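September, notebook, dye bench. Started 7:30, kettle on first.

Picking up from the walnut hull run. Fedir wants the brown for the Burkden order to be deeper and less green, and I agree, last batch looked like pond. Cotton only this time, no wool.
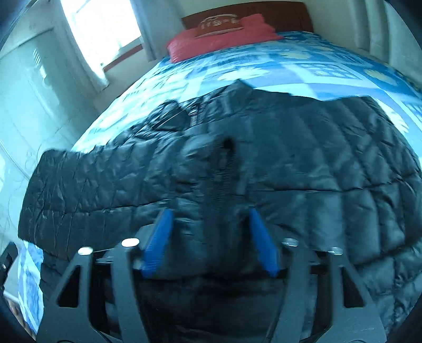
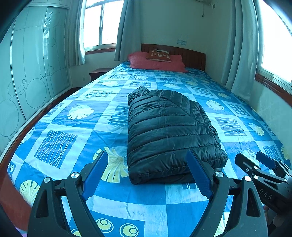

bed; second one has the black puffer jacket, folded

Book 4, p. 79

Hulls: the sack from Fumville, picked green and left to go black under a tarp. Smells terrible, good sign. Soaked since last night in rain water out of the barrel. Tap water here is too hard and shifts everything toward gray, see Oleksandra's notes at the front of the book.

Weighed out 974 g wet hulls, drained. Fabric is 200 g dry, old sheeting cut in strips, scoured twice. Scour water still came off yellow the second time. Should do a third. Didn't.

Big pot on the left ring. Right ring is still dead, Ott says he has the part, Ott has said that before.

Brought up slow, held just under a simmer. Strained through the old curtain. Lost some liquor down the side of the bucket, my own fault, the clip slipped. Floor has a new stain by the drain, don't bother scrubbing.

Strips in wet, stirred every few minutes to begin with, then left alone for 30 min while I did labels. Came back, two strips had floated up and folded over themselves. Will be patchy. Pushed them down with a plate. Why do we not own a proper weight.

Color in the pot: strong tea. On cloth, wet: good, warm, like a saddle. Dries a lot lighter so not getting excited yet.

Iron dip: did three strips only. Very weak, a pinch in the small white bucket. In and out, less than a minute. Goes dark right away, almost slate on the edges. Fedir will hate it, Khrystyna will want all of it. Keep the iron spoon OUT of the main pot, whoever put it there last month owes me a batch.

Rinse ran clear by the fourth bucket on the plain ones. Iron strips still letting go at the sixth. Left them in to soak.

Rub test on damp white rag: plain ones nothing much. Iron one leaves a gray smudge. Needs a soap wash and another go before anybody sews with it.

Savvas called at lunch about the Magsi yarn, wants to know if we can match the same brown on linen. Told him maybe, send a hank. He asked for a price, I said ask Oleksandra.

Hung everthing on the inside line, out of the sun. Strips tagged with string knots, one knot plain, two knots iron, no knot is the control, which I nearly threw in the pot.

To do
- third scour on the rest of the sheeting
- lightfast strip in the south window, half under card
- keep the used liquor, lid on, try the thin Prinemau cotton in it for a tan
- buy gloves, medium, the large ones fill up with water
- write down the iron amount next time insted of "a pinch"

4:15 pm, plain strips still damp at the hems. One by the heater is dry and it's lighter than I wanted but not green. Holding back a piece to staple in opposite.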